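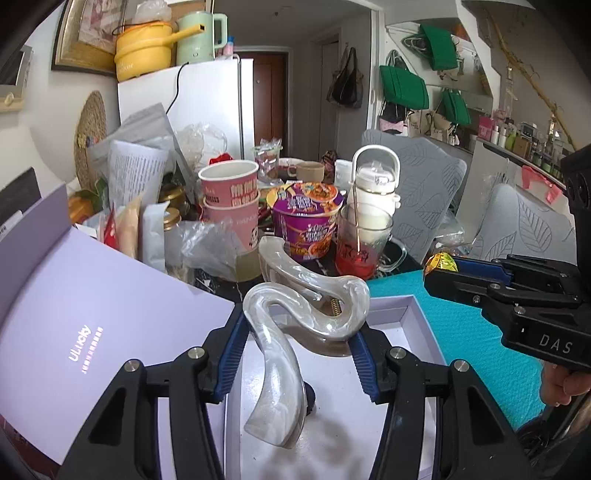 4. What People Keep on a Shared Table

Figure 3. Hair claw clip above its open box, with cups, a noodle bucket and a glass mug at the back of the table.

4.1 The small-goods problem

I came into this study thinking I'd be writing about desks. Drawers, trays, those little mesh pen holders, that sort of thing. But when Serpil and I sat down with the first batch of diaries from the Harkside building, the desks were the dull part. Everybody had a system for their own desk, even if the system was a heap. The shared tables were where things got interesting, so that's where this section goes (and where most of our May went, too).

By "small goods" I mean anything a person can close one hand around and that has no fixed home in the room. Hair clips, lip balm, snack wrappers, a single glove, phone chargers. We logged 2268 mentions of small goods across the diaries, and 316 of those were hair accessories of one kind or another. I was surprised by that! Marta Chornovol, who did the coding with me, was not surprised at all, and pointed out that I've had short hair for as long as she's known me.

4.2 Boxes that outlive the gift

Claw clips turned out to be a lovely test case. They're an awkward shape to store. A flat barrette goes in a drawer and a hair tie goes on a wrist, but a big clip with a curve in it, like the marbled one in Figure 3, takes up a lot of air. You can't stack them and they don't lie quietly next to anything. People told us they'd clip them to bag straps, lamp cords, the neck of a sweater, the edge of a curtain. One diary keeper had a whole row of them along the top of a monitor.

And then there were the boxes. A good number of our diary keepers kept the packaging from something nice and went on using it as a tray. The lilac box in Figure 3, with "ULucky" across the lid, is the general type I have in mind: shallow, light inside, a lid that can stand open. I want to be careful about what I'm claiming, because we never asked anyone to prove where a box came from, and plenty of people couldn't remember. But the pattern in the diaries is pretty clear. A box with a pale floor gets used for things people want to find again, and it gets used lid-up. Dark boxes and deep boxes drift toward being storage for cables and receipts, and once that happens they stay shut for weeks.

Serpil's reading is that an open box on a shared table works as a fence. It says "this bit is mine" without anyone having to put a name on it. I like that a lot, though I'd add that it only seems to hold while the box has something in it. Our diary keepers reported that an empty open box filled up with other people's stuff very quickly, usually wrappers. Several were quite cross about this.

4.3 The back row

If you want to know how long a table has been in use on a given day, look at the back. Things get pushed there as the front is needed, and they don't come forward again until someone clears the lot. We started calling this the back row, and the name stuck (sorry to the reviewers who asked for something more formal, we tried "distal residue" for a week and couldn't say it with a straight face).

Food and drink make up most of it. In Figure 3 the back row has a purple noodle bucket in the middle, two pink paper cups to its left with one nested in the other, and on the other side a glass mug with some red liquid at the bottom and a thin copper-colored straw or stirrer leaning in it. I find the nested cups especially telling as a type. Nesting is the smallest bit of tidying a person can do. It takes one hand, it halves the footprint, and it lets you put off the trip to the trash. In the diaries, nesting came up over and over as a thing people did "while I was thinking" or "so there was room for my elbow."

The mug with a little left in it is the other classic. Our diary keepers were very reluctant to move a glass that wasn't empty, even when they were sure its owner had gone home. Paper cups got no such respect. One person wrote that she'd throw out a stranger's paper cup without blinking but had walked around the same half-finished glass of tea for two days, and I think a lot of us would do the same.

Noodle buckets sit somewhere in between. They're disposable, so they ought to go the way of the cups, but they're bulky and they have lids, and a lid makes it hard to tell from a distance whether lunch is over. People left them alone.

4.4 Mats and edges

I'll be brief on mats because the next section covers surfaces properly. A bright mat changes what counts as the working part of the table. On the Lurnia floor, where the tables were bare, the back row crept forward all afternoon. Where there was a colored mat, people tended to stop at its border, and a cup set down on the mat was more likely to be picked up again by whoever put it there. We'd expected mats to collect clutter, and Marta had a small bet with me about it, which she lost.

Boxes were the exception. They got placed right beside a mat or straddling its edge, and no one seemed to mind. My guess is that a box carries its own border with it, so the mat's border matters less, but we only have a few dozen entries that touch on this and I wouldn't lean on them hard.

4.5 Who clears, and when

Most clearing happened in one go, shortly before five, and it started from the back. Small goods in boxes were nearly always skipped. The person clearing would lift the box, wipe under it and set it down again with everything still inside, clips included. Loose small goods had a rougher time: they were swept into whatever container was nearest, so a clip left out by the cups could spend the night in somebody else's box and get found by its owner days later.

We asked diary keepers whether they'd ever lost something this way, and the answers are tabulated in Section 5 along with the Kravchuk floor, which had no shared boxes at all and a much longer lost-property list.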